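Workshop > Notebooks > Mindon cedar > October

October, entry begun at 8 in the morning

Cedar from the old library lawn at Mindon. This continues my notes from the summer, when the trunk was still lying at the Prosik yard with the ends painted.

The boards came back from sawing at 28 mm. I had asked for a little more, but the sawyer found a long crack on one side and had to turn the log, so we take what we have. After planing both faces I expect 24 mm or slightly less. For the name plates this is enough. For the bench seat I would prefer thicker, and I will speak with Kausar Tanoli about gluing two layers.

Moisture, measured with the Fodeck meter, pins along the grain, three places on each board. The outer boards in the stack are nearly ready. The inner ones are still too wet in the middle of their length, and one of them (marked P5 in blue chalk) gives a different number each time I try, which makes me suspect the meter battery more than the wood. I changed the battery after lunch. The number is now the same twice, and still too high.

I have restacked everything with fresh stickers. The old stickers were pine offcuts of different thickness and I am sorry to say that this was my own work in June. Two boards have taken a small twist from it. Kimie Tanabe looked at them and thinks that the twist will come out when we cut to short lengths, and I agree for the plates, where the longest piece is 700 mm and most are much shorter.

Letters. The alumni office has sent over the list of the graduates who wish to have a piece of the tree. Many have written something with their order, and the office has copied these lines into the last column. I read them during the glue test. One man learned under the tree that he had failed his chemistry year, and then passed it the second time, and wants a piece with a knot in it. A woman from the Pimentel house asks if her plate can come from the low branch on which the students hung the bicycle. I can't promise this. The branch wood was put together in one heap at Prosik and no label was kept. I have asked the office to write her a kind answer.

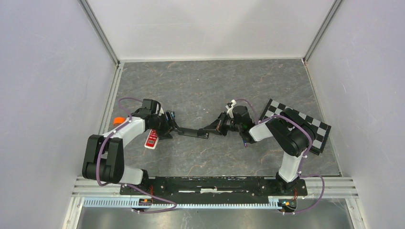 Can the plates be engraved before the oil goes on?

They should be engraved first, then sanded very lightly with the finest paper, then oiled. On the test piece which I oiled first, the edges of the letters went dark and a bit furry, and the small letters (the year of graduation) were hard to read from arm's length. On the bare piece they stayed clean. Cedar is soft and I would not go below 5 mm for the height of any letter.

Glue test. Four joints made last week, two planed and glued the same hour, two planed and left overnight. I broke all of them in the vice. The fresh ones tore in the wood, as they should. One of the overnight ones opened on the glue line with almost no fibre on it. The other was fair. So, for the bench: plane and glue in one session, and wipe the faces if there is any delay. Kausar prefers to scrape. I have no objection to scraping, it is only slower.

Smell. It is strong now that the planer has been running, and the whole corridor has noticed. Somebody from the office upstairs came down to ask what it was, and stayed to tell me that her parents had their wedding photograph taken under this tree. I gave her a bag of shavings for a drawer.

The knots. There are more dead knots than I hoped in the upper boards. I first wanted to drill them out and plug them, but Kimie said that the people who ordered did not ask for perfect wood. We keep the tight ones. Loose ones get a drop of thin glue from the back, and if they still move the piece goes to the reject box. The man with the chemistry year gets the best knot. I have put his name on it in pencil.

To do:
- ask Prosik whether the root part is still there or already chipped
- measure P5 again, same three places
- draw the bench seat with two layers and show Kausar
- order oil, the small tins, the large one made a skin last time
- reply to the office about the spelling of two names (both have an accent, and the list lost it)

4 in the afternoon. The planer belt is slipping on wide boards. I stopped after the second one and tightened it, and I will leave the wide boards until Kimie is also here to lift them off at the other end.

3 comments | 2 shares
Workshop notebooks, Mindon | Contact the workshop | Back to top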